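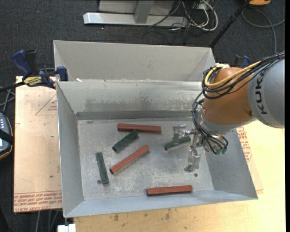

Should small parts and offcuts be kept in one big open bin or sorted into separate boxes?
Keep them in one open bin, as long as you can see the floor of it. Sort them only when you can't.

I have held this view for a long time and have had to defend it at work and at home, so I may as well set it out properly.

Most advice on storage starts from the idea that mixed things are a problem to be solved. You buy a rack, you buy forty little drawers to go in it, you print labels, and each thing goes in with its own kind. It looks very good on the first day. I have set up two of these racks myself, one in the workshop at Erton and one in my own garage, and I took both of them down again.

The trouble with a drawer is that you have to know what is in it before you open it. The label tells you what somebody meant to put there. After a few months of people being in a hurry, the label and the contents have drifted apart, and you are opening six drawers to find one block. With an open bin you look down and the thing is there or it isn't. If there are red blocks and green blocks in the same bin, you can tell them apart from the other side of the bench. They don't need a wall between them.

Nana Sowah, who ran the stores at Erton when I started, disagreed with me about this every week for years. Her argument was that a mixed bin is fine for the person who filled it and a nuisance for everyone after. She is partly right. A mixed bin works when the things in it differ in some way you can see, such as colour or length. It doesn't work for screws that differ by half a millimetre, or for anything where picking up the wrong one does damage. Those should be in closed boxes with a proper label, and I would never argue otherwise.

But a lot of what people sort is not like that. Building blocks, offcuts of timber, clothes pegs, chalk, garden ties, the children's bricks. People put hours into separating these and then more hours into keeping them separated, and the only gain is that the shelf looks neat.

The second thing I would say is that the bin matters more than people think. I prefer sheet metal. Plastic tubs are cheaper and lighter and I have nothing against them for laundry, but they bow in the middle when they are full and they crack at the corners in cold weather. A metal bin gets scratched. The floor of it goes pale and patchy where things have been dropped in and dragged out, and the walls get marked. None of that stops it holding what you put in it. I bought a Kondberg bin second-hand that was already badly scuffed and I have not had to think about it since. The Jendeck tubs I bought new that same February have all gone to the tip.

Go for a wide one with low enough sides that you can reach the bottom without bending double. Depth is what ruins a bin. Once things are piled three or four deep, the bottom layer might as well be in somebody else's house. Mine is 90 centimetres long and I try never to let it get past a single layer with gaps. When it does, I don't buy another set of drawers. I take out what hasn't been used and decide whether I want it.

Benedicta Abugri makes a different objection, which is that loose things in a wide bin lie at all angles and it takes longer to pick one up than if they were in rows. I have watched her stack blocks in rows and she is very quick at it. I have also watched the rows being knocked over by the first person to come along and take one from the middle. A block lying crossways in a bin can be picked up by its ends or its sides, whichever is easier to get at. The only ones that give me trouble are those hard up against a wall, where there is no room for your fingers behind. You push it away from the wall first and then pick it up. It is a small nuisance and I can live with it.

If you must have two kinds of thing kept apart, put a second bin directly behind the first and leave it at that. Two is a number people can remember. At Appiah, where I worked before, we went from two bins to five and then to a wall of them, and within the year half were holding odds and ends that had no other home.

There is a bit of upkeep. Tip the bin out now and then and sweep it, as scraps of paper and dust get in and settle along the edges. I do mine on a Wednesday, after the tea break, and I'm finished well before lunch. Wipe the floor of it with a dry cloth, put the things back in by the handful and don't arrange them.

My sister still has her drawers, all labelled in green ink. She asked to borrow some offcuts last month and I told her to come and look in the bin.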